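Reading time: 2 min
Print | E-mail
Last updated: August 3, 2024

Progress report to the Valer fund: small sorting tasks with two arms

In this period we continued the question from our application: can a machine already take over the small, boring chores of a shop or a kitchen? We chose sorting wrapped pieces by the color of the wrapper. The partner shop, Mägi, does this by hand every evening after closing, and they gave us their own habits as the rule.

The Tokard bench is in use since March. We work now with three baskets, and the two arms share the table. Gold pieces go into the yellow basket, silver into the green one, pink and red into the dark one.
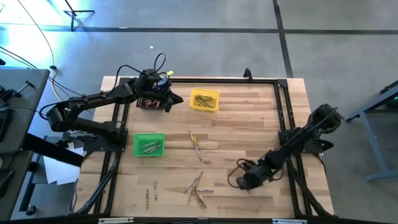
Sorting and tidying

Single pieces are the easy part. When pieces lie across each other, the gripper often takes two of them or pushes the group apart, and the operator must start again. Of 13 full runs we count seven as finished without help. Shiny wrappers are also a difficulty for the Brakora software, which sometimes confuses silver with pale pink.

Our opinion today is that the shop should not yet replace the evening work. A person is still much faster. For slow work at night, when speed is not important, we see a real chance.

Next we will make four changes to the gripping order, so that crossed pieces are separated first. We ask the fund to keep the budget line for spare fingers, as these wear out sooner than we planned.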